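Last updated Sunday, January 28, 2024

# Postal voting in the Clurnmont council elections: common questions

These answers apply to the district council and to the parish councils of Ploltunness and Bakilana. They do not apply to national elections, which use a separate form.

## Who can vote by post?

Any elector on the Clurnmont register. No reason is required. An elector who is added to the register after the closing date cannot vote in that election by any method.

## How do I apply?

Complete form 32 and return it to the elections office. The form asks for your full name, registered address, date of birth and signature. The signature must be in black ink and must stay inside the box. Forms with a signature across the border are sent back, as the scanner cannot read them.

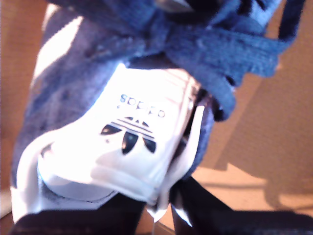
Applications can also be made through Amby, the council's online account service. Amby accepts a photographed signature on plain white paper. A typed name is not accepted.

## How long does a postal vote last?

Until the end of August in the third year after approval. You will get a renewal notice before it lapses. If you move within the district, the arrangement ends and you must apply again from the new address.

## Can the pack be sent to another address?

Yes. Enter the address in section 4 and state why it is needed. Packs sent abroad go out on the same day as all others – allow for this when deciding between a postal vote and a proxy.

## What is in the pack?

- one ballot paper for each contest in your ward
- a postal voting statement, which you must sign and date
- envelope A, for the ballot papers
- envelope B, for envelope A and the statement

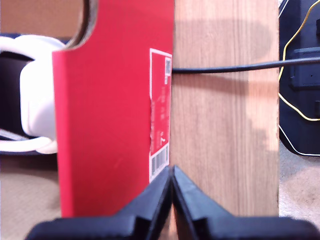
## What if I put the papers in the wrong envelope?

The vote can still be counted if both the ballot paper and the statement arrive before the close of poll. At the last election 157 packs had the statement sealed inside envelope A. These were opened and matched in the normal way.

## Can I hand the pack in?

Yes, at the elections office or at any polling station in your ward, until the close of poll. Staff will ask you to fill in a short return form. Packs pushed through the office letterbox without this form are rejected.

## How are signatures checked?

Every statement is compared with the signature held on file. The software passes or refers each one, and referred statements are looked at by two officers. The scanner handles 800 statements an hour.

## Who do I contact?

Elīna Ozoliņš, Deputy Returning Officer, at the elections office in Clurnmont. Replacement packs are issued in person only, and proof of identity is required.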